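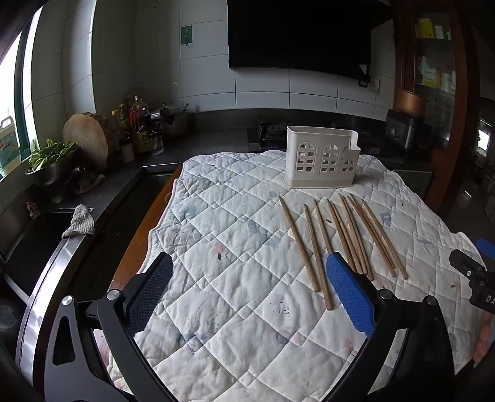

Rirnanwood Equipment Planning — Handling and Gripping

Hand-held gripper, two-finger, for table and kitchen work

Suited to thin, light items such as wooden chopsticks lying side by side on a soft mat. The two fingers take separate pads, so different pad surfaces can be fitted left and right.

Ordering
Stock code: Reltulon 4
Supplier: Andrade, Molton depot
Supplied as: one gripper, one pair of pads
Pad life for budgeting: 500 hours
Lead time: 6 weeks — 9 for orders placed in March

Budget pads as a separate consumable line. Pads are sold in pairs and are not covered by the equipment warranty. Departments planning work in more than one kitchen should order a gripper for each site, as units are not moved between sites during a booking.

Send the quote request with the cost code and delivery address. Requests without a cost code are returned.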